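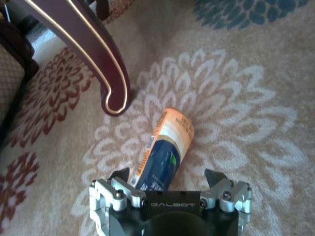
Carpet has gone flat where the sofa used to stand – can it be brought back?

Posted by Celeste Mansilla in Floors and Carpets

We moved our sofa to the other wall in April and it has left four deep dents in the carpet, plus a long flattened strip where the front edge of the base must have been touching. The sofa had been in the same place since we moved in. The carpet is a large loose one, laid over floorboards with a felt underlay. The label underneath says 80 per cent wool but the rest of it has worn away, so I don't know what the other part is.

I have tried hoovering in both directions and brushing with a stiff hand brush. The strip is a bit better. The dents are the same as they were. A shop in town, Espinoza, quoted me 163 to collect it, clean it and bring it back, but they wouldn't promise that the dents would come out, and a new one of the same size there is 273. I'd like to try whatever can be done at home first.

Things I've read about so far are ice cubes, a steam iron over a cloth, and a spray called Vivum. I'm nervous of the iron. The colours have never been tested for running as far as I know. Has anyone done this on a wool mix, and did it last?

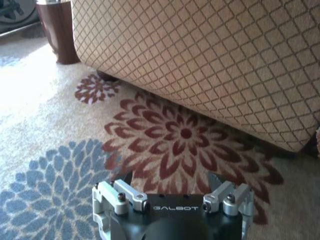
Hipólito Ledesma
Ice cubes do work on wool, but slowly, and you need to be more patient than most instructions suggest. I did six dents in a bedroom carpet last winter and this is how I went about it.

Lift the corner or edge first and put an old towel between the carpet and the underlay. Felt holds water for days and the boards won't thank you for it. Then fill each dent with ice, only up to the level of the pile, and leave it alone. Mine took most of an evening to melt. Blot what is lying on top with a dry cloth, pressing straight down. Don't rub.

Leave it overnight. In the morning the pile should be damp and no more than that, and you can tease it up with the edge of a spoon or your fingers. Work from the outside of the dent inwards. A fork also does the job but it catches on the backing if you're careless, and I pulled a loop that way.

Four of mine came up completely. The other two, from the wardrobe, needed it doing three times and can still be seen if the light is low.

For the colours, take a white cloth, wet it with cold water and hold it on a dark part of the pattern for a few minutes. Pick somewhere that will be under furniture. If the cloth comes away clean you can go ahead with the ice. I would do a separate test before any steam, as heat can shift a dye that cold water leaves alone.

I haven't used Vivum so can't comment on it.
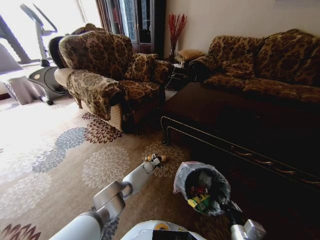 The long strip is a different matter from the dents. It sounds as if the pile has been pushed over and not crushed, so moisture may be more than it needs. I'd give it a light mist from a plant sprayer, brush against the lie, and keep people off it until it has dried. Once a day for a week is plenty. If you have a rubber brush of the sort sold for pet hair, use that in place of the stiff one, which can fuzz wool.

kokeo_18
just use the steam iron its fine. did mine in ten minutes, hold it above the carpet dont touch it. damp tea towel if your worried

stekerura
I'd be a bit careful with the reply above. If the missing part of your label is polypropylene, it can melt or go shiny from an iron, and that can't be put right. You can find out by snipping a few fibres from the back edge and holding them with tweezers over a saucer with a lit match. Wool smells of burnt hair and leaves a black crumb you can crush. Polypropylene melts into a hard bead. A mix will give you some of each, so look closely, and do it near the sink.

If you find any bead at all, stay with the cold method and forget steam.

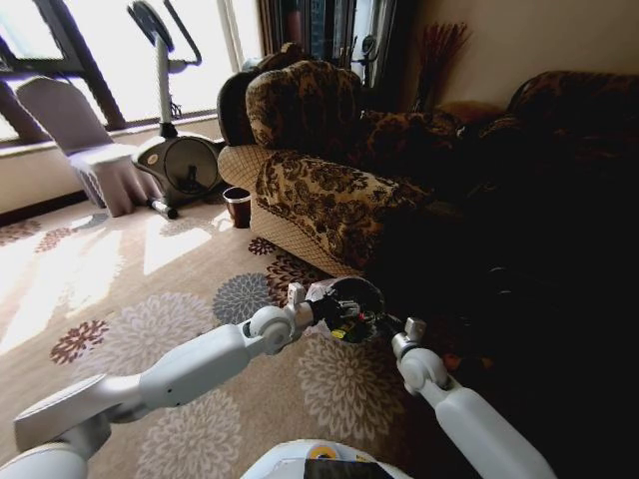

To stop it happening again, put wide cups under the sofa feet. The ones I bought are 40 mm across and that's the least I would use for a heavy sofa, larger if they'll fit. Shifting the furniture by a hand's width a couple of times a year helps as well. A loose carpet can simply be turned round end to end, which puts the worn parts somewhere new and evens out the fading from the window.

I wouldn't pay for the clean just for the dents. If it's due a clean anyway, ask the shop whether they dry it flat or hanging. Mine came back from hanging with a ripple along one side and it took months to settle.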